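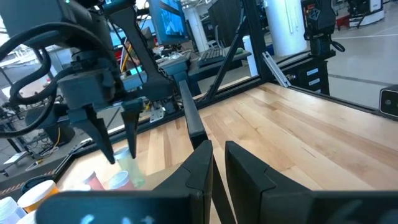

Two grippers over the maple top, with the cups and the orange pill bottle waiting.

I promised a proper write-up of the Jirberg bench kit, and then the summer got away from me, so thank you to everyone who kept writing to ask! We've had it going for 16 weeks now and I have plenty to say.

The short version is that I like it a lot. Jirberg sells the arms, the grippers and the wrist cameras as one package, and you pick your own table (ours is butcher block, which I'd choose again in a heartbeat – it's kind to anything that gets dropped). Bolting it all together took us most of two days. The manual runs to 216 pages and I'd say you need 50 of them, but the chapter on mounting is good and I read it twice.

Our test chore is sorting small household things, mostly plastic cups and pill bottles. The two-finger grippers have faceted tips, and they're better with cups than I expected. Pill bottles are fussier. If the grip lands high on the cap, the bottle likes to swing, and we ended up teaching the arm to go in lower. I had the same trouble with the Vasar set I wrote about last December, only worse.

Now for my grumbles. The cables are thick and they hang in big loops, so please plan where they'll go before you tighten anything. The software, Nepia, is friendly enough once it's running, but it forgets my camera settings after every update and I've grown tired of typing them in again. Spare fingertips come from a shop called Wirnska, and my last order was slow to arrive.

Would I buy it again? Yes, though I'd order the longer cable clips on day one. Next up I want to try it with folded washcloths, and I'll post how that goes.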